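From: Triin Avotiņš
To: sulberg-events list
Subject: Re: [sulberg-events] Numbers for the March open-air

On the crowd limit, Marikar wrote:
> Does anyone know if the new limit covers the whole park or only the
> stage area? We've sold 602 tickets and I don't want to turn people
> away at the gate.

Good news, I rang the council this morning! The limit of 400 is per fenced area, so the stage lawn and the food field count separately as long as each has its own entrance. That gets all 602 in with room to spare – I nearly cheered down the phone.

Stewards don't count towards it, and neither do the bands. They do want names and phone numbers taken at both gates, and hand gel at each one.

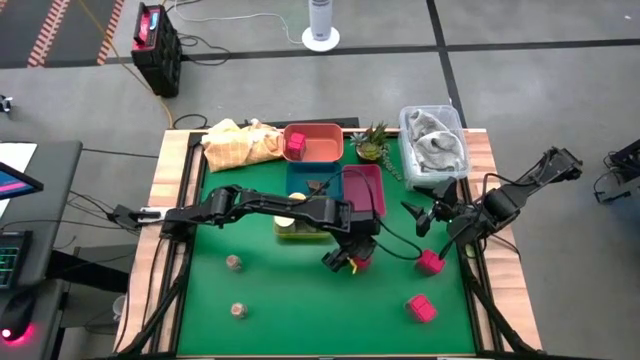

The other thing they asked for is a gap of 4 metres between the two fences. Giteck can lend us 40 more barriers if we collect them ourselves, and my brother's van is free all afternoon.

I'm so pleased this is going ahead – people in Sulberg have been asking me for weeks. Can someone send me the latest site plan before 6pm? I'll mark up the second gate and post it to the list tonight.

Triin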